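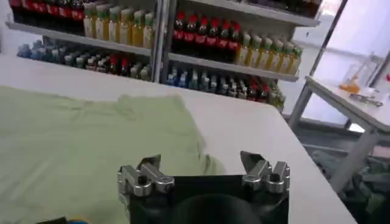
Getting thin cotton to lie flat before folding on a smooth white table

Posted in Laundry and Textiles, 3 Sep 2026

I fold a lot of light cotton (T-shirts and small towels, all pale colours) on a large white table with a matt top. The table is level and clean. When I lay an item down, one edge usually comes out uneven and a small ridge bunches up part of the way across. If I smooth the ridge with my palm it travels to the side and turns into two smaller ones. The folded stack then leans.

I have tried pulling from opposite corners, which straightens one diagonal and distorts the other. Steam works but takes too long for the quantity. The finished size has to be consistent, 300 mm wide, to fit the shelf dividers we bought from Kerkmont.

Is there a handling method that avoids the ridge, or is it the surface? I can't replace the table. I could cover it.

indiron_mangle

Leopold Gasser

The ridge is slack cloth held in place by friction. A flat palm pushes down as much as it pushes along, so the fabric grips the table in front of your hand and buckles there. Reduce the downward force and the slack can move.

Method I use:

Hold the item by the shoulder seams (for a towel, two corners of a short side). Lift it clear of the table and give it one shake.
Lower the far edge first and draw the item towards you as it comes down, so that it is laid and not dropped. Air trapped underneath causes a good share of the wrinkles in thin cotton.
If a ridge remains, don't press it. Lift the nearest hem 2 or 3 cm, pull lightly, and set it down again.
Smooth from the centre line outwards with the side of the hand.

On corners: cotton jersey stretches more across the body than along it, so a diagonal pull will always skew a T-shirt. Pull parallel to the side seams or parallel to the hem. Woven towels also distort on the diagonal, though terry hides it better.

For the 300 mm width, use a board. Mine is hardboard, cut to 298 mm with the corners rounded, and the thickness of the cloth makes up the remaining 2 mm. Place it centrally below the collar, fold both sides over it, slide it out through the hem end, then fold up in thirds.

I would not cover the table. A blanket or felt grips the cotton and you will have more ridges than before. Pale cloth on a white top is hard to judge by eye — a strip of dark tape along one edge of the table gives you a line to set the hem against.

escobar_k

just iron them

Grilolcombe Laundry Room

Agree with most of the above, but check how the items are dried before changing the folding. If a shirt has been left in a heap in the basket the creases are set and no laying technique will remove them. We take cotton out slightly damp, shake it, and hang it by the hem for the last part of the drying.

Also check the side seams. On cheaper T-shirts the body twists after washing and the seam ends up towards the front. A shirt like that cannot lie flat with both seams at the edges. Fold it by the way the cloth falls and ignore the seams. In July we sorted a batch of 349 and put the twisted ones in a separate pile, which made the rest much quicker.

I disagree about the centre line on towels. Starting from one short end and working along gives us a straighter result. For shirts, centre outwards is fine.

indiron_mangle

Thanks. Laying from the far edge has removed most of the ridge. Several of the shirts do have twisted seams, which I hadn't looked for. Will cut a board at 298 and try the tape.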